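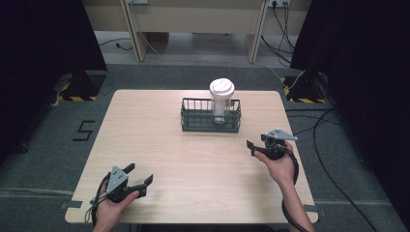
第三章 Zuvow 双手夹爪工位:安装、首次夹持与日常保养

恭喜,到了全书最好玩的一章!前两章的开箱和软件安装做完之后,这一章会带您把一对手持夹爪真正用起来。第一次看到两只夹爪在屏幕上跟着手指同步开合,多数人都会忍不住多捏几下,请尽管捏,这也是熟悉手感的好办法。

本章适用于 Arriaga 系列手持夹爪(左右各一)和 Valley 控制软件。如果您用的是单手版,请跳过带“双手”字样的步骤。

3.1 摆放工作台

1. 选一块平整的地面,短毛地毯也可以。台面高度调到 700 毫米,站着操作时手肘自然弯曲,肩膀很放松。
2. 台面四周留出至少 400 毫米的走动空间,操作者身后尤其要宽敞一些。
3. 用布基胶带把桌脚固定在地面上。先压住靠近操作者的两个角,这两处最容易被身体顶到。
4. 在地面上贴好工位编号,并在软件的“工位”页填入同一个编号。有好几个工位的房间里,这一步能省下大把找数据的时间!
5. 立柱和支架底座的外沿贴黄黑警示胶带,弯腰捡东西时余光就能看到。

注意:胶带每隔一段时间会翘边,翘了就整条换新。在旧胶带上再叠一层,很快又会卷起来,还容易粘住线缆。

3.2 走线

1. 左右夹爪的线缆都从手柄下方引出,沿前臂向下走,在台面以下再接入集线盒。
2. 双手自然举到胸前,再向左右两侧完全伸开,确认线缆始终有余量。线缆绷紧时夹爪会被往下拽,手腕很快就酸了。
3. 落地的线缆靠一侧收拢,避开操作者站立的位置。
4. 把两只夹爪平放在台面上,接通电源,等指示灯常亮。

小心:通电后不要带电插拔手柄端的接头。需要更换线缆时,先在 Valley 里点“断开”,再关掉电源。

3.3 零点校准(双手)

校准只要一小会儿,效果却立竿见影,我们非常推荐每天开工前都做一遍。

1. 打开 Valley,进入“夹爪”页,选择“左”。
2. 完全松开扳机,让两根手指张到最大,点“记录张开”。
3. 慢慢捏紧,直到两侧指垫贴合,点“记录闭合”。捏到贴合即可,用力过猛会把指垫的压缩量也算进零点里。
4. 选择“右”,重复第 2、3 步。
5. 两手同时开合几次,看屏幕上的两条曲线。曲线平滑、松手后回到同一高度,就说明校准成功,漂亮!

提示:如果曲线在中段出现台阶,多半是连杆处进了碎屑,请先按 3.5 清洁,再重新校准。

3.4 首次夹持

校准完就可以上手了。练习物品从轻的、不怕摔的开始,比如带盖的一次性杯子,放在浅网篮里,练习取出和放回。网篮的边框会逼着您把手腕抬高,这个动作练熟了,后面的任务都会顺畅许多。

1. 夹爪张开,从物品两侧靠近,让两块指垫同时接触表面。
2. 接触后再稍稍收紧,停一下,感觉物品不再转动时垂直提起。
3. 移到目标位置上方,慢慢落下,底部碰到台面后再松开。
4. 换另一只手重复,然后试试双手交接。

纸杯和薄塑料杯得心应手之后,就来挑战硬壁的圆柱杯吧!这类杯子表面光滑,夹持点偏前或偏后一点都会打转,很考验对中。 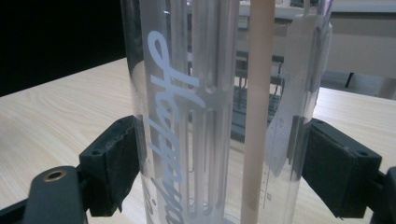

夹持这类杯子时,让杯身轴线落在两块指垫的中线上,左右两侧受力才会均匀。杯里有吸管或内胆的,提起前先确认它们不会碰到手指。杯壁贴有胶带或标签时,尽量让指垫避开贴纸的边缘:贴纸与杯壁的摩擦力不一样,一侧先滑,整只杯子就会歪。

透明杯还有一个有趣的地方:杯壁会反光,也会让后面的物体变形。在 Valley 的预览窗口里看到弯弯曲曲的背景线条,属于正常现象,镜头没有坏。若高光太强、完全看不清指垫与杯壁的接触处,请调低顶灯,或者换个站位再试。

小心:练习阶段杯中不要装液体。手柄和集线盒都不防水。

3.5 指垫的清洁与更换

指垫是整只夹爪里最辛苦的零件,好在它也最容易照料。

每累计使用 8 小时,做一次清洁:

1. 断开连接,关闭电源。
2. 用微湿的无绒布擦拭指垫内侧的夹持面,方向由根部向指尖。
3. 用软毛刷清理手指与安装板之间的缝隙。
4. 等夹持面完全晾干,再通电并重做零点校准。

夹持面稍有磨痕不影响使用。出现下面任何一种情况时,请更换指垫:橡胶边缘掀起;表面发亮、夹光滑物品时反复打滑;按压后凹痕不恢复。

更换步骤:

1. 用随附的内六角扳手松开指垫顶部的固定螺钉,取下旧指垫。螺钉很小,建议先在台面上垫一块浅色布。
2. 擦净安装面,装上新指垫,纹理面朝内。
3. 先把螺钉带上几圈,轻轻合拢手指让左右指垫自行对齐,然后拧紧。
4. 左右指垫请成对更换。一新一旧搭配时,两侧摩擦力不同,夹持会偏。

备件包里共有 4 块指垫,正好够一对夹爪整套换新。用完后可向 Tusasdale 服务点补订,订购时请报手柄底部的序列号。

3.6 收工

夹爪张开后放回台面,不要夹着物品过夜,长时间受压会让指垫变形。线缆松松地盘成大圈,挂在台侧,最后关闭集线盒电源。

下一章介绍如何在 Valley 里录制您的第一段双手任务。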